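Notebook: Room 2 (living area), laundry and soft goods
Vivside project, January

09:10

Carried over from the last entry: lint on the gray rug, the basket rim, and the question of where dirty clothes should wait before they go down to the machine. Coffee table is still out in the hallway. Leaving it there until the rug is done.

Rug first. Vacuumed in one direction only, long side, then crosswise. The crosswise pass picked up more than the long pass, same as last time. Most of it is short dark fiber, which I put down to the black cotton items. White lint does not show on this rug, so the amount of it is unknown. I should check with a strip of dark tape next time and write the result here.

Weight of collected lint, both passes: 5 g on the kitchen scale. The scale is not good below 10 g, so treat that as "a little" and nothing more.

09:50

Moved the sofa out by a hand's width to get at the strip under the front edge. Found a button (four holes, dark) and a receipt too faded to read. Button goes in the tin with the other strays. Sofa put back. The feet have left dents in the pile that did not come up with brushing. Tried a damp cloth and left it on for ten minutes. Slight improvement on the left dent, none on the right. Will look again tomorrow.

10:30

Storage. Three options were on the table after the Prarkonton visit:

a) Plastic tub with lid. Easy to wipe. Smells after two days with anything damp in it. Rejected for the living area, kept for the cleaning rags.

b) Fabric hamper, the Hastby one. Folds flat, weighs very little, falls over when one side is heavier than the other. Used it for a month in Room 1. The wire in the top edge is now bent and the opening is closer to a triangle than a circle. Could be used for towels only.

c) Wicker basket. Heavier, stays where it is put, lets air through the sides. Disadvantages: collects dust in the weave, and loose ends can catch knits.

Going with (c) for clothes in this room. The catch problem is a matter of maintenance. Ran an old nylon stocking over the inside, top to bottom, and marked each snag with a bit of thread. Trimmed the ends flush with side cutters, then fine sandpaper, then the stocking again. Second pass was clean except for one corner, where a strand had lifted. Pushed it back under its neighbor with a blunt needle. No glue.

Dust in the weave: dry paintbrush, then vacuum with the soft nozzle. Do not wash it. The one at Marino was hosed down in the yard and went out of square when it dried.

Basket weight empty, 1531 g. Writing it here so the load can be worked out without tipping everything out.

11:20

Loading. The rule so far has been "dark on one side, light on the other," and it does not hold up past the first few items. Dark things are bulkier (sweatshirts, the heavy pants) and they spread. Light things are mostly thin and folded and end up underneath or pushed to the back. Once that has happened, someone has to take the whole load out to separate it, and the lint goes everywhere, including onto the rug I just did.

Considered a cardboard divider. Cut one to 305 mm wide from a shipping carton and fitted it across the middle. It stood up fine with nothing in the basket. With a sweatshirt on one side it leaned over and the sweatshirt went with it. Could be held with two ties through the weave, but then it has to come out every time the basket is cleaned. Parked.

Simpler version: folded items do not go in the basket with crumpled ones at all. If it is folded, it is either clean and belongs on the shelf, or it is dirty and was folded out of habit. Both cases can be settled before it goes in. Added this to the card by the door.

13:40

Position. Basket on the rug, not on the bare floor by the window. On the bare floor it slides when a heavy item is pulled out from one side. On the rug it holds. Turned it a little off the line of the sofa so that the near rim is easier to reach from a seated position. Checked that the walkway is still clear with the table back in: 113 cm at the narrowest point, enough to pass with a full load.

Pile under the basket will need watching. If it flattens the way it did under the sofa feet, rotate the position once a month.

14:15

Put a normal load in. Black garment on top takes up most of the space and hangs over the rim. White folded clothing behind it, with a small piece of white fabric showing at the far end. So the card is not being followed yet.
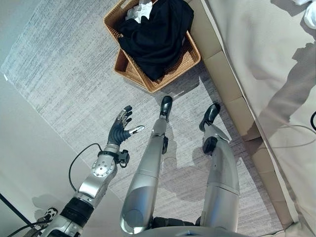
Can the black item be washed with the white ones if the water is cold?
Keep them apart. Cold water slows dye transfer but does not stop it, and the dark lint will stick to the white pieces whatever the temperature. Dark load first, wipe the drum, then whites.

14:50

Lint filter in the machine was almost full before I started. Cleaned it and noted it on the sheet on the lid. Whoever runs the next dark load, please do the same at the end of the cycle and leave the lid up.

Open items:
Dents under the sofa, recheck.
Dark tape test on the rug for white lint.
Lifted strand in the basket corner, check after two weeks of use.
Hastby hamper: move to the bathroom for towels or throw out.
Divider: keep the cardboard piece behind the shelf for now.
Bring the coffee table back in from the hallway.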